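The Working Counter

Search this site Enter keyword Go

Most kitchens have more counter than their owners believe. The shortage is usually one of depth. A standard counter gives a little over two feet from front edge to wall, and a toaster oven set square against the backsplash takes most of that at its end of the run.

Kamol Somboon plans small kitchens at Halvorsen, and his method starts with a tape measure and a roll of masking tape. He marks a rectangle on the bare stone, large enough for the biggest board in the house plus a hand's width on each side, and treats it as fixed. Appliances get what remains.

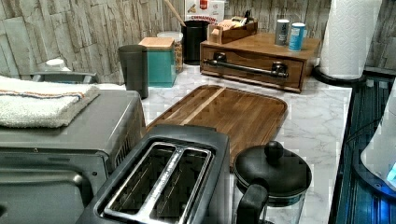 The rectangle belongs in the middle of the run, he says, within reach of the sink but clear of the splash. A heavy board with a groove can stay out all day. Putting it away saves nothing, as the space underneath has no other use, and a board stored in a cabinet tends to be skipped in favor of a dinner plate.

Heat goes to one end. A toaster oven and a two-slice toaster are best kept as neighbors, so that crumbs fall in one zone and bread travels in one direction. Somboon leaves 6 inches between a toaster oven and any wall, and checks the manual in case the maker wants more. Slots need open air above them. A toaster under a low cabinet should be pulled forward before use and unplugged afterward.

Towels are a separate question. The top of a toaster oven is flat, dry and close to hand, and in many homes it becomes the towel shelf. Somboon allows it only while the oven is cold and off the plug. His own plans put a rail on the nearest cabinet door.

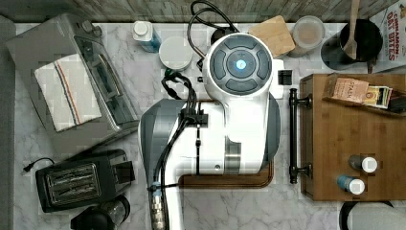 Réka Kozma, who tests storage for the kitchenware firm Zemier, works from the opposite edge. Her concern is the back row – the line of canisters, bottles and crocks against the backsplash. She keeps it one item deep. A second row hides the first, and whatever is hidden gets bought again.

Her order follows the hand. Wooden spoons stand nearest the stove, dry goods beside the board, and drinks gear together at the coffee end. Square canisters waste less width than round ones, though a round jar is easier to wipe out. Clear containers show their level; opaque ones need a label on the side, where it stays put when lids get swapped.

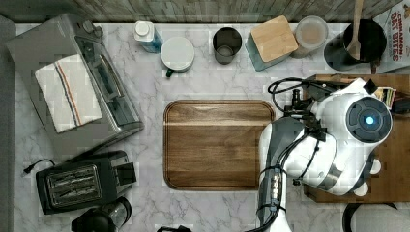
Reading time: 2 min

Cereal boxes are the weak point in any back row. They are tall, light and easily knocked over. Kozma puts them at the far end, against something heavier, or decants them and keeps the box top for the date.

Cords come last. Slack should lie behind the appliance and never cross the board area. Once a month she clears the whole counter, wipes it and puts everything back in 30 minutes. Anything unused since the previous clearing goes to a shelf.
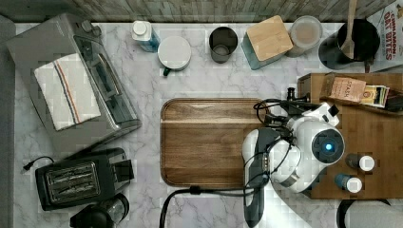 Board at center, toaster and toaster oven to the left, canisters and cereal along the backsplash.

Marble complicates the routine slightly. Lemon juice and vinegar etch it, so bottles of either should stand on a tray, and spills should be blotted before they are wiped. Somboon recommends a neutral soap and a soft cloth, with the board lifted each evening so that moisture does not sit beneath it.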